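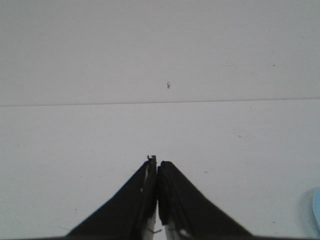 Elogio moderado da mesa vazia

Jussara Araújo

Minha mãe media o caráter das pessoas pela mesa. Quem tinha papel em cima era desorganizado, quem não tinha nada em cima estava escondendo alguma coisa na gaveta. Cresci, portanto, sem saída, e hoje escrevo num tampo branco de 64 centímetros de fundo que passa a maior parte do ano soterrado.

Comprei o tampo em abril, na Dimari, depois de ler um desses textos que garantem que o branco acalma. O vendedor confirmou. Disse que o branco "abre o ambiente", e de fato abriu: abriu o meu olho para cada farelo de pão que eu vinha ignorando desde a faculdade. Na mesa velha, escura e cheia de veios, um farelo era paisagem. Na nova é ocorrência.

A superfície branca é a mais moralista das mobílias. Uma marca de xícara fica ali, redonda, acusando. O fio de cabelo parece assinatura. Passei a limpar a mesa antes de trabalhar, depois passei a limpar no meio do trabalho, e houve uma manhã em que limpei das nove até a hora do almoço e tive a sensação sincera de ter produzido.

O Rigoberto Xolalpa, com quem dividi escritório por 2 anos, defende a mesa nua com um fervor que só vi em gente que parou de fumar. Um computador, um copo, e o copo sai às cinco. Quando perguntei onde guardava o resto, mostrou um armário. Abri. Não vou contar o que vi em respeito à nossa amizade, mas digo que a porta precisou de joelho para fechar.

E aí está a minha implicância. A mesa limpa quase sempre é a mesa que tem um quarto nos fundos, um armário fundo ou outra pessoa que arruma. As revistas de decoração adoram esses tampos sem nada, no máximo um galho seco num vaso torto, e não perguntam onde foi parar a conta de luz. Eu pergunto. A conta de luz está em algum lugar, e vence no dia 12.

A Rocío Espinoza, que é mais generosa que eu, acha que a superfície vazia serve para pensar. Ela tira tudo, senta, olha para o branco e tem ideias. Tentei. Olhei para o branco e tive a ideia de comprar um organizador Huttunen com divisórias, que custou caro, ocupa um terço do tampo e organiza principalmente tampas de caneta.

Reconheço, a contragosto, que há um prazer no tampo livre. Dura uns minutos — aquele momento depois do pano, quando a luz bate e não há nada a decidir. Pousar um único objeto ali tem certa solenidade: até um grampeador fica parecendo peça de museu. Depois vem o segundo objeto, que faz companhia ao primeiro, e os dois chamam os parentes.

O que me incomoda é o preço que se cobra por esse intervalo. Já paguei até 700 reais em caixas, bandejas e suportes para não ver as coisas que também paguei para ter. Se somar as horas de pano, sai mais em conta ser bagunceira com convicção, como a minha tia, que almoçava afastando a costura com o antebraço e costurava afastando o prato.

Não troquei a mesa. Ela continua branca, eu continuo limpando quando tem visita e empilhando quando não tem. Agora mesmo há uma pilha à minha esquerda com um recibo no meio de que vou precisar amanhã cedo — sei exatamente a altura em que ele está, e não deixo ninguém chegar perto com um pano.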